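Workshop notebook - June, started 8.40 am

Table setting again today, and a proper go at it this time, with tea, because last week's notes were three lines and a coffee ring and Garba (quite rightly) told me they were no use to anyone. So I'm writing as I go.

The job for anyone catching up: we're putting together the mixed tableware set for the Praltdale tea rooms. They don't want everything matching. They want it to look as if somebody's aunt collected it over thirty years, but they also want to be able to lay a table without thinking, and those two wishes pull in opposite directions. Asabe's list allows 400 pieces all in, cutlery and crockery together, and she wants to see a place setting before she orders any more of anything.

I started with the patterned knife and the rainbow fork, as I've been itching to see them on the same table ever since the box from Astbridge came. On paper it's a terrible pairing. The knife has that row of teal-green pointed ovals and diamonds down a pale handle, quite prim really, and the fork is all purple and blue and green and doesn't care who's looking. But I love them together! The teal in the handle picks up the turquoise in the fork's neck and the whole thing hangs together much better than I'd feared. The blue-grey plate calms them both down.
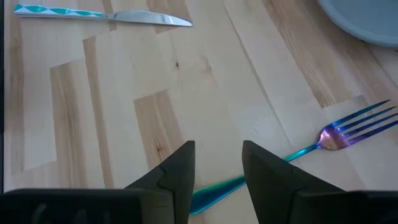 Patterned knife, rainbow fork, matt blue-grey plate. Pale wood table.

Some things to remember about that combination:

The knife wants space. Put it tight up against anything and the pattern gets lost. I'd give it more of a gap than the usual thumb's width and let the wood show.

The fork looks different from every side. From where I stand the tines are nearly all dark blue, and from Buppha's stool she swears they're purple. Asabe should see it in person before she decides, a photo won't settle it.

Matt plate, shiny cutlery. Keep that. We tried it the other way round in the spring with the glazed Yusuf plates and it was like eating off a car bonnet.

Query for Ekaette: do we know how the rainbow finish stands up to a commercial dishwasher? I've put mine at home through 19 washes (I keep a tally on the fridge, don't laugh) and can't see any change, but mine is a gentle old thing and theirs will be a beast.

10.15 - Somtochukwu came by with the delivery notes and stayed to argue about bowls. He thinks every bowl should sit on a plate of its own family, blue on blue, grey on grey. I think that's how you end up with a canteen. We went back and forth over it for far too long and then I made him fetch the off-white tray, the wide one with the sloping ends, so we could look at things from sitting height, the way a customer would. Much more useful than standing over it like a surgeon. You stop noticing the inside of the plate at all and it's all rims and sides.

I put the turquoise-blue plate on the tray with the pinkish-red bowl on top, and he went quiet, so I'm claiming that one. The bowl is narrow enough that you get a good margin of plate showing, and the two colours are strong enough to stand up to each other.

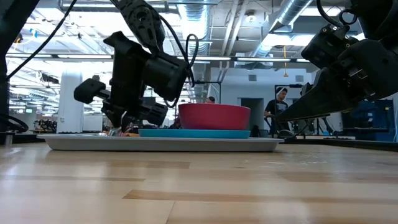
The other thing I wanted out of the tray was an idea of how they'd carry a setting out to the garden tables, which is a fair walk at Praltdale, and there's a step. Bowl on plate to one side, the small shiny bits in a low heap to the other. It's neat enough, but I don't like a heap. On a slope it'll slide about and rattle, and the staff will be the ones listening to it all summer. Options: a folded napkin underneath, a little dish, or a roll with a band round it. My vote is the napkin, it costs nothing and they'll be carrying them out anyway.

Also the glare. This table throws back a lot of light, and the tea rooms have tables with much the same shine, so anything very polished is going to sparkle like mad at lunchtime. I rather like it. Garba doesn't. We'll ask.

11.30 - Phoned Keseck about the teal-handled knives. They can do 192 in that pattern, packed in dozens, and after that there's a wait they wouldn't put a date on. I've asked them to hold the lot until Asabe rings back.

Still to do:
- try the knife with the turquoise plate (might be too much teal)
- find spoons, I have nothing yet that I like
- cloth or bare wood? I say bare
- return the chipped Yusuf bowl, it's in the cupboard under the sink, WRAPPED

Stopping for lunch, cheese and pickle, and not off the good plates.

Comments

Buppha Ongart: They ARE purple. Come and sit on my stool. Also there's a box of plain spoons behind the kettle that I think you've forgotten about.

Ekaette Tamuno: No word on the dishwasher yet, I've written to ask. Could we run a few pieces through the one in the big kitchen in the meantime?

Garba Ojo: Better notes, thank you. Still against the sparkle. Napkin gets my vote too.

Somtochukwu Obi: I went quiet because I was thinking. Blue on blue deserves another look in the afternoon light.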